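Stuvham Neighbors Help Board > Home & Kitchen > Gadgets

Can a robot really do kitchen chores yet, or should I keep waiting?

Posted by stuvham_porchlight

Hello all, long-time reader and not much of a poster, so forgive me if this rambles. My hands have gotten bad enough with arthritis that setting the table and putting away dishes wears me out before supper is even on. My son keeps sending me videos of robots folding towels and stacking cups, and he has me half convinced I could have one in the house by next January. I have a small kitchen, one stubborn drawer and a lot of mismatched plates. I'm not after anything fancy. If it could clear the table and wipe it down I would be tickled pink! Is that a thing a regular person can buy, or am I dreaming?

agbeko_lane

My robot vacuum is great. No idea about dishes. Have you looked at a dishwasher with the pull-out racks?

tavent_toolroom

You're not dreaming, but I'd say you're early, and I say that as somebody who likes these machines a great deal. I spent 14 years in a shop where arms loaded parts all day long, and they were wonderful at it. The parts came down the line in the same spot, facing the same way, every single time. A kitchen is a whole different animal. Your cup is by the sink one day and behind the cereal the next, and it may have a handle, or a lid, or an inch of cold coffee in it.

What folks are working on now is getting two arms to handle everyday things on a table: a bowl, a plate, a cutting board with a knife on it, a container that has to be gripped on its side without being squashed or knocked over.
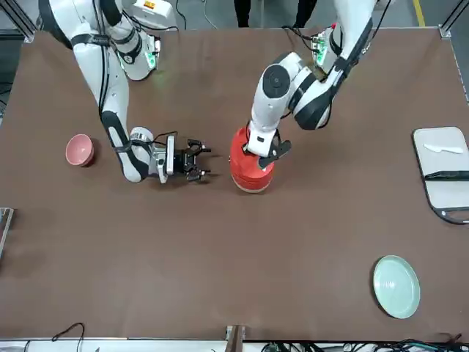

It sounds so simple when you write it down, doesn't it? But think about how you pick up a plate. You slide a fingertip under the rim, and you feel it start to tip before you ever see it. A gripper with 2 stiff fingers has to manage that some other way, and thin flat things are hard for it. Round things can roll off or turn in its grasp. And doing a job 200 times in a row on a bench is still a long way from doing it once in your kitchen with the cat underfoot.

So for this year I'd spend the money on the stubborn drawer (good slides make such a difference on sore hands) and a light rolling cart, so you make one trip from the table in place of six. Then look again in a few years. I do believe it's coming, and I'll be first in line myself.

jidero_mom

Agree with the cart! I paid 438 for a countertop dishwasher and it has been a blessing, though you do still have to load the thing. My mother keeps her everyday plates in a rack on the counter now so there's no reaching or lifting down. Ask your doctor about seeing an occupational therapist too, ours came right to the house and had lots of little ideas for the kitchen.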